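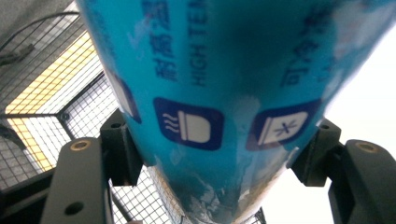 Esmaeil Jalali

Plastic tubs, cups and the stuff printed on them: your questions

I write mostly about soup and leftovers on this site, but going by my inbox what you really want to talk about is plastic. Which containers can go in the freezer, which can go in the microwave, what the little pictures mean, why everything smells like curry. I started keeping the answers in one place after the September soup post, and I add to them when a new question comes up often enough. I'm a home cook with too many containers, so take it in that spirit. If your container came with a leaflet, the leaflet wins.

What does 耐高温 mean?

It means "resistant to high temperature," more or less word for word. 耐 is the withstanding part and 高温 is high temperature. You'll see it on a lot of imported kitchen plastic, often with some English next to it that starts HIGH TEM and then runs off around the curve so you have to turn the thing in your hand to read the rest. My blue one has it in dark navy, running down the side.

What it doesn't give you is a number! High compared to what? Boiling soup and a 400-degree oven are both "high" to me and only one of them is happening in plastic. Look for an actual figure on the base or the sticker, usually in Celsius. If there's a figure of 100°C or more, I'm happy pouring hot food into it. If there isn't a figure, I let the food cool off a little first.

And the one that starts with 可冷?

可 is "can" or "may" and 冷 is cold, so you're in the cold half of the instructions. The phrase I run into most is 可冷冻, "can be frozen," and there's also 可冷藏, which is "can be refrigerated." They start with the same two characters, so read all the way to the third one before you put your stock in the freezer overnight. If there's a snowflake sort of icon beside it I take that as the freezer being okay.

What are the wavy lines?

Wavy lines near a cup or a bowl mean heat or steam of some kind. The trouble is that there are several wavy-line pictures going around and they don't all say the same thing. On mine it's a white cup or bowl shape with three wavy lines at its left, in a navy square, and I read that as "hot contents are fine." A microwave symbol is usually its own picture, often a little oven with waves inside, or just waves stacked up by themselves, and makers draw it however they like. If I can't tell whether a picture means hot food or microwave, I go with hot food and reheat in a bowl. One extra bowl to wash. I'll live.

Is high temperature resistant the same as microwave safe?

No, and I'd say this is the mistake I hear about most. A container can handle hot liquid and still not be meant for the microwave, where the fatty bits of the food get a lot hotter than the rest. Tomato sauce with oil in it is the classic. That's how you get the rough pitted ring on the inside that never scrubs out. Look for the words "microwave safe" or the equivalent on that exact container (lids too, lids are often different!).

Can I go straight from freezer to microwave?

I don't, even when both pictures are there. Each icon tells you about one thing, and neither one promises that the plastic will enjoy going from one end to the other in a minute. I run the outside under lukewarm water until the block slides, tip the block into a pan or a glass bowl, and heat it there. It's also quicker, in my kitchen anyway, because a pan melts it from the bottom while you poke at it.

The printing is wearing off mine. Should I throw it out?

Mine's scuffed too, down toward the bottom, where the blue has gone all blotchy white and pale. Plenty of people write in worried about this, so let me split it up.

If it's the outside, and it's the lettering or the color going, and the inside is smooth, I keep using it. I do move it to cold duty, because I don't love the idea of flakes of anything floating around the sink with hot dishwater and a bunch of spoons. Dry rice, pencils, clothespins, frozen peas that are still in their own bag.

If it's the inside, out it goes. Peeling, cloudy patches that feel rough, deep knife scratches, a crack you can catch with a fingernail: no more food in there. Bacteria love a scratch and you can't scrub down into one.

If the part that's wearing off is the part that tells you what the container can do, write it down somewhere before it's gone. I put a strip of masking tape on the shelf edge with the basics for each shape. Someone on Forumby told me they take a phone picture of the base of every new container the day it comes home, and I've started doing it too, it's a great habit.

What makes the print rub off in the first place?

Scouring pads, mostly! The green side of the sponge will take printing off faster than anything. After that I'd blame stacking, where each one slides down inside the next and grinds a bit every time, and then hot dishwasher cycles. Wash printed ones by hand with the soft side and stop stacking them so tight. If you do have to nest them, a paper towel between each pair does the job and costs you nothing much.

How do I get two stuck containers apart?

Cold water in the inner one, warm water around the outer one, wait a minute, twist. Don't pull straight, twist. If they're tall and tapering, the kind that start wide at the top and narrow down, they lock like traffic cones and a drop of dish soap run around the rim helps a whole lot. Please don't use a butter knife. I have a scar and also a tub with a hole in it.

How full can I fill one for the freezer?

Leave a good inch at the top for anything liquid. Water gets bigger when it freezes, and it'll pop a lid or split a side without a second thought. Soup, stock, beans in their liquid, all the same. Chili and stew can go a bit fuller. In a tapering container, remember that the widest part is at the top, so an inch up there is more space than it looks like and you can get away with a touch less if you have to.

What size do you use?

I get asked this enough that I finally measured. My favorite holds 751 milliliters to the very brim (I used the kitchen scale and tap water, one milliliter to a gram, easy). That's one big bowl or two polite ones. The large one says 2,000 on the label and when I filled it to the brim I got 1,841, so I was a little miffed, but I've had it for years and it still makes a very good stock tub. Measure your own if a recipe depends on it. A label isn't a measuring cup.

How do you get the smell out?

Sunlight and baking soda, in that order of laziness. Wash it, fill it with warm water and a big spoonful of baking soda, leave it overnight with the lid off. Then wash again and set it on a sunny windowsill for a day. Sun is also the best thing I've found for tomato stains. Curry I make no promises about. Turmeric and I have an understanding, it gets one container and it stays out of the others.

My mother-in-law's trick was crumpled newspaper inside with the lid shut for a couple of days. It works pretty well on onion, less well on fish.

Do you take the sticker off before you wash it?

Yes, right away, and read it before you do. Half the time the temperature range is only on the sticker. Peel it while it's dry, then rub whatever's left with cooking oil, let it sit, and wash with plenty of soap. The oil has to come off properly or the next sticker you put on for labeling will slide around all week.

How do you label what's inside?

Masking tape and a permanent marker, on the side and not the lid, because lids wander. Name of the food, month, done. If the container's already covered in printing I put the tape over a plain part so I'm not pulling at the ink every time I change it. That's another way printing disappears, by the way. I tried fancy freezer labels from Dralance for a while and they were lovely to write on, and I went back to tape when the roll ran out.

Can I put it in the oven if it says high temperature?

Please don't! No plastic tub in my house has ever gone in the oven, whatever it says on the side. Glass or metal for that.

Do you sell containers, or do you recommend a brand?

I don't sell anything, and I'm bad at brands. I've got a couple of Guvavow lids that fit things they were never meant to fit and I love them dearly. Most of my others came from Taheri, the housewares store near my bus stop, where they sit in a big bin by the register and you dig. I go by feel: thick rim, smooth inside, a base that sits flat, and some kind of temperature information I can read or look up.

I can't read the label on mine at all. Will you translate it?

I'll have a go! My Chinese is strictly kitchen-plastic level, but between me and the regulars in the comments we've sorted out most of what people have sent. Take the picture straight on if you can, and turn the container and take another one, because the words go around the curve and the last characters are always the ones I need. Window light from the side is better than a flash, which bounces right off glossy plastic and whites out half the text. Phone translation apps do all right with flat labels and get pretty creative with curved ones.

How long till you answer?

Give me a week or so. I read everything after dinner, usually with something thawing in the sink, and the longest I've let one sit is 11 days. If you're standing in front of the freezer right now with a full tub and a question, leave an inch at the top, skip anything that's cracked, and write to me after.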